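Counting the Demonstrations We Throw Away

I have been meaning to write up how we collect examples for the pick-and-place work at Rummont, mostly because I keep answering the same questions by email. This covers the simulated half. The hardware half is Valbona Yordanov's and she may or may not write her own.

The setup is ordinary. A person drives a simulated arm from a desk, a task string comes up on the second monitor, and every episode is logged with joint positions, gripper command and camera views at each step. The policy is later trained to predict the next stretch of actions from the views and the joint state. Nothing in that is new. The part that takes the time is deciding which episodes are worth keeping.

At the end of February we had 3,843 episodes on disk. That is the raw count, before filtering. I do not quote it in talks anymore, as people hear it and assume it is the size of the training set.

Filtering runs in two passes. The first is automatic and looks for obvious trouble: dropped control messages, episodes with no gripper motion, episodes that hit the time limit, objects that leave the workspace through the floor. The last one is a contact problem and we have never fully fixed it. Tzu-hsuan Tsai wrote a check that compares the lowest point of every object to the floor height at each step and marks the episode bad if it ever goes under by more than a small margin. The margin was set by hand and is probably too generous.

The second pass is a person watching the replay at double speed from the gripper camera. I resisted this for a long time. An overhead view is easier to watch and you can tell in a few seconds whether the object ended up where it should. But the policy leans on the gripper view for the last part of a grasp, and a demonstration that looks clean from overhead can be useless from the wrist. The operator can see things in the overhead view that the wrist camera never shows, and then the recorded action has no cause in the input. The policy cannot learn that. It learns a kind of average hesitation.
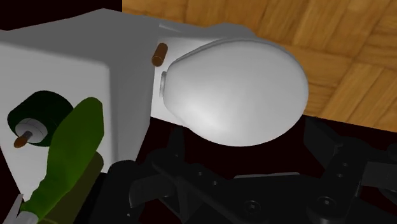

Manouchehr Jafarzadeh
Simulation and data, Rummont

Views from close in are where most of our rejections come from. With pale objects on one side, dark gripper parts along the bottom and deep shadow between them, there is not much texture for the network to hold on to. A green handle running down beside a dark green roll is an easy shape for a person to separate. For a small image encoder at our resolution it is less easy. The parquet helps more than I expected, as the seams between the planks give some sense of how the camera is moving.

We tried brighter lighting to get rid of the black areas. It made the replays more pleasant to watch and made the white surfaces clip, so the edges between neighboring white shapes went away. We went back to the old lighting and now vary it per episode within a narrow range. I would like the range to be wider, but the reviewers start missing things at the dark end.

Object placement is random within limits. The limits matter. With no limits, the sampler produces layouts where the target sits in a gap too narrow for the fingers, and the operator either gives up or pushes the neighbors aside. Chia-hao Tseng argued for keeping the pushing episodes on the grounds that a real arm would have to do the same. I agreed in principle and then found that the policy had started pushing things that did not need to be pushed. They now live in a separate folder, tagged, and are left out of the default mix.

A few settings, for those who asked:

Operators work in blocks of 14 episodes and then stop. Past that point the grasps get faster and sloppier, and the failed attempts per episode go up.

Every block has at least one layout repeated from an earlier block. Comparing the two is the cheapest way I know to see whether an operator's habits have drifted.

Failed grasps followed by a clean retry are kept. Failed grasps followed by a reset are dropped.

Idle steps at the start are trimmed. Idle steps in the middle are not, which I may regret.

The Madesia task suite is treated as held out. Nothing from it goes into training, including the layouts we like.

On the question of how many examples a new task needs: I do not have a general answer. For simple placement we collect 200, train, and look at where it fails. Then the next round is collected only from layouts near the failures. Fung-ping Kan ran this loop on the handle-grasping task and most of the gain came from the second round, with very little after it. One task is not much evidence, and the handle is a forgiving object.

The next thing on my list is reviewer agreement. We had nine replays labeled by two people last Friday and they disagreed more than I am comfortable with, mainly over what counts as a collision when the finger brushes something on the way in. Our written rule says "visible displacement," and at double speed that depends on who is looking. I am going to replace it with a threshold on object motion read straight from the simulator state and rerun the whole second pass on the disputed episodes – the viewer stays, but the collision call moves to the script.

Code for the floor check will go up once Tzu-hsuan has taken the hard-coded paths out.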